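Puesto de doblado de ropa: revisión antes de firmar el presupuesto

Rellenado por mí en marzo, con café y bastante prisa, para que Marcelle Carré tenga algo que enseñar cuando le pregunten por qué pedimos lo que pedimos. He copiado los puntos de la hoja de siempre y debajo de cada uno comento lo que me parece. Lo que pone «pendiente» es que no lo sé, no que esté mal.

1. Mesa de trabajo
Estado: correcto.
La mesa clara de madera se queda. Mide bien de alto para trabajar de pie y cabe una camisa extendida con la cesta al lado, que era mi gran duda. Stusero nos ofrecía una nueva con patas regulables y la he quitado de la lista (¡me encantaba, pero no!). Si luego montamos dos brazos fijos encima ya hablaremos, porque habría que mirar el peso.

2. Pinzas de mano
Estado: correcto, con compra pendiente.
Tenemos un par y trabajamos con las dos a la vez. Quiero otro par de repuesto. Halen nos da un plazo de entrega de 17 días y estar parados todo ese tiempo por una mordaza rota me parece una tontería. Pedid también mordazas sueltas, que es lo que más se gasta, y que vengan en la misma factura.

3. Placas de marcadores
Estado: correcto.
Blancas, triangulares, una encima de cada pinza. Revisar que no bailen antes de empezar y limpiarlas con un paño seco. En el presupuesto van como consumible, que así me lo pidió Marcelle.

4. Cables de las pinzas
Estado: a mejorar.
Es lo que más me preocupa de toda la hoja. Cada pinza lleva su cable negro, uno hace un bucle hacia el lado izquierdo de la mesa y el otro baja por el borde derecho, y la persona tiene los brazos justo en medio. La mesa ya trae un pasacables redondo en el borde del fondo, así que antes de comprar nada probaría a llevarlos por ahí. Si no llegan, alargadores y un par de clips. Toma los vende en bolsas de 60 y con una bolsa vamos sobrados.
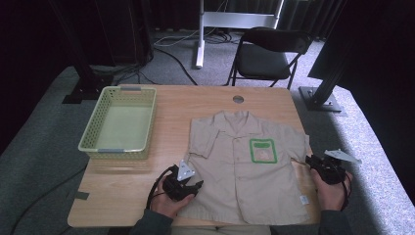
5. Suelo y zona de paso
Estado: a mejorar.
Hay cables blancos y negros sueltos por la moqueta, junto a la base del soporte blanco. Canaleta de suelo, de la baja, la que se pisa sin tropezar. He pedido 323 euros para canaleta, bridas y cinta y espero que sobre algo. La silla plegable yo la pondría en otro sitio, que entre la mesa y el soporte estorba para llegar a los cables.

6. Postes y soportes
Estado: pendiente.
Los postes negros tienen base plana, una a cada lado. Falta comprobar que no se muevan con un empujón de cadera — prueba poco científica, pero es la que vale. Si alguno cede, contrapesos. No los he metido en el total todavía.

7. Luz
Estado: a mejorar.
El lado derecho de la moqueta está muy iluminado y el izquierdo queda en sombra, igual que la parte de delante. Para una camisa beige me apaño, pero con ropa oscura no me fío nada. Un panel más a la izquierda, regulable. Pelska pide aproximadamente 41 euros al mes por alquilarlo y prefiero alquilar hasta saber si nos sirve.

8. Cestas y prendas
Estado: correcto.
La cesta verde de plástico calado va bien, no pesa y se agarra por los dos extremos. Compraría otra igual para separar lo doblado de lo que falta. De ropa, más camisas de botones de manga corta, por favor, y alguna con bolsillo o parche, que ahí es donde la pinza se engancha.

9. Parada de emergencia
Estado: no aplica por ahora.
Con pinzas de mano, la parada es soltar. En cuanto entre el primer brazo motorizado este punto pasa a obligatorio y hay que presupuestar la seta y su cableado con el brazo, en el mismo pedido.

Orden de compra que propongo: primero la canaleta y los clips, después el par de pinzas de repuesto y las mordazas, luego el alquiler del panel. La cesta, cuando alguien pase por la tienda. Marcelle, si hay que recortar, recorta de las prendas y no toques el punto 5.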